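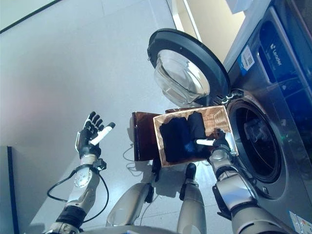 지식재산 실무 상담마당 운영팀 | 상표·디자인 권리관계 게시판

양도계약만 체결하고 이전등록을 하지 않은 상표권의 갱신 신청 가능 여부

게시물 번호 3227
분류: 상표 > 권리이전 > 존속기간갱신
게시: 2018년 4월

Leopoldo Trujillo

안녕하십니까. 주식회사 Floncombe에서 계약 관리 업무를 담당하고 있습니다.

당사는 몇 해 전 Zatunetti로부터 생활용품 사업 일부를 양수하면서 해당 사업에 사용되던 상표권 5건도 함께 넘겨받기로 하는 계약을 체결하였습니다. 대금은 전액 지급되었고, 당사는 계약일 이후 현재까지 해당 상표를 제품 포장과 거래서류에 사용하고 있습니다.

최근 내부 점검 과정에서 등록원부를 열람한 결과, 상표권자가 여전히 Zatunetti로 기재되어 있음을 확인하였습니다. 당시 담당자는 사업양수도계약서에 상표 목록이 첨부되어 있으므로 별도 절차가 필요하지 않다고 판단한 것으로 보입니다. 이 가운데 한 건은 오는 9월에 존속기간이 만료됩니다.

다음 사항에 대하여 의견을 구합니다.

첫째, 원부상 명의가 변경되지 않은 상태에서 당사 명의로 갱신을 신청할 수 있는지 여부.
둘째, 이전등록과 갱신 중 어느 절차를 먼저 진행하여야 하는지.
셋째, Zatunetti 측에서 서류 제공을 지연할 경우 당사가 취할 수 있는 조치.

참고로 Zatunetti는 존속 중인 법인이며 합병이나 분할은 없었습니다. 계약서의 내부 관리번호는 2264이고, 원본은 당사가 보관하고 있습니다.

답변 등록 순

Sibiya

사업을 통째로 사신 것이면 상표도 당연히 따라오는 것으로 알고 있습니다. 저희 회사도 예전에 비슷한 경우가 있었는데 별문제 없었습니다. 우선 귀사 명의로 갱신부터 넣어 보시고, 보정 요구가 나오면 그때 대응하셔도 될 것 같습니다.

등록실무담당

위 답변에는 바로잡을 부분이 있어 의견을 드립니다.

상표권의 이전은 상속이나 그 밖의 일반승계에 해당하지 않는 한 등록하여야 효력이 발생합니다(상표법 제96조). 사업양수도는 통상 특정승계로 취급되며, 질의하신 내용상 합병 등의 사정도 없으므로 계약 체결과 대금 지급만으로는 귀사가 상표권자의 지위를 취득하였다고 보기 어렵습니다. 갱신등록은 상표권자가 신청하는 것이므로, 현재 상태에서 귀사 명의로 신청하는 방법은 권하지 않습니다.

절차의 순서에 관하여는 두 가지 방안을 검토하실 수 있습니다. 하나는 이전등록을 마친 후 귀사 명의로 갱신을 신청하는 방안이고, 다른 하나는 Zatunetti 명의로 갱신을 먼저 마친 후 이전등록을 하는 방안입니다. 갱신 신청은 존속기간 만료 전 1년 이내에 할 수 있으므로 9월 만료 건은 이미 신청 가능한 기간에 들어와 있습니다. 만료 후에도 6개월 이내에는 신청할 수 있으나 수수료가 가산됩니다. 상대방의 협조가 원만하다면 첫 번째 방안이 서류 관리 면에서 간명합니다.

지정상품이 서로 동일하거나 유사하고 표장도 유사한 상표가 양도인에게 남아 있는지도 원부에서 확인하시기 바랍니다. 그러한 상표는 함께 이전하여야 하며, 일부만 이전하려 할 경우 등록이 거절될 수 있습니다.

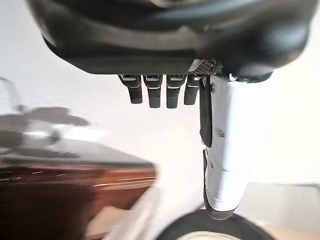 이전등록 신청 시 준비 서류

통상 상표권 이전등록신청서, 양도증, 양도인의 인감증명서가 필요하며, 대리인을 통하는 경우 위임장이 추가됩니다. 양도증에는 이전 대상의 등록번호를 건별로 기재하시는 것이 좋습니다. 사업양수도계약서를 원인서류로 제출하는 것도 가능하나, 첨부 목록에 상표의 명칭만 있고 등록번호가 없다면 대상이 특정되지 않는다는 이유로 보완을 요구받을 수 있습니다. 양도인이 외국법인인 경우에는 서명에 대한 공증 등 요구되는 서류가 달라지므로 접수 전에 등록 담당 부서에 문의하시기 바랍니다.

상대방이 협조하지 않는 경우

먼저 내용증명으로 계약상 이전등록 의무의 이행을 최고하시고, 회신 기한을 명시하십시오. 그 후에도 이행이 없으면 상표권이전등록절차의 이행을 구하는 소를 제기할 수 있으며, 승소판결이 확정되면 이를 근거로 귀사가 단독으로 등록을 신청할 수 있습니다. 소송 중 제3자에 대한 처분이 우려된다면 처분금지가처분도 함께 검토할 사안입니다. 이때 9월 만료 건은 판결 전에 기간이 경과할 수 있으므로, 갱신만이라도 Zatunetti 명의로 우선 진행하도록 최고서에 별도 항목으로 기재하시기를 권합니다.

계약서 제목만으로 권리의무의 범위를 단정할 수는 없으므로, 원본을 지참하여 변리사 또는 변호사의 검토를 받으시기 바랍니다.

Leopoldo Trujillo

상세한 답변에 감사드립니다. 계약서를 다시 확인한 결과 첨부 목록에는 상표 명칭과 상품류만 있고 등록번호는 기재되어 있지 않았습니다. 등록번호를 명시한 양도증을 새로 작성하여 Zatunetti 측 법무 담당 부서에 송부할 예정입니다. 한 가지 추가로 여쭙니다. 이전등록 전까지 당사가 상표를 사용한 기간은 불사용취소심판에서 어떻게 평가됩니까?

등록실무담당

취소를 면하려면 상표권자, 전용사용권자 또는 통상사용권자의 사용이 인정되어야 합니다. 통상사용권은 등록하지 않아도 당사자 사이의 합의로 발생할 수 있으므로, 양도계약에 귀사의 사용을 허락하는 취지가 포함되어 있는지가 쟁점이 될 것입니다. 관련 조항과 함께 거래명세서, 포장 시안, 카탈로그 등 사용 시기를 알 수 있는 자료를 보관해 두시기 바랍니다.

운영팀 안내: 본 게시판의 답변은 회원 개인의 의견이며 법률자문에 해당하지 않습니다. 추가 질의는 본 게시물의 댓글로 등록하여 주시고, 글자 수는 2000자 이내로 작성하여 주십시오.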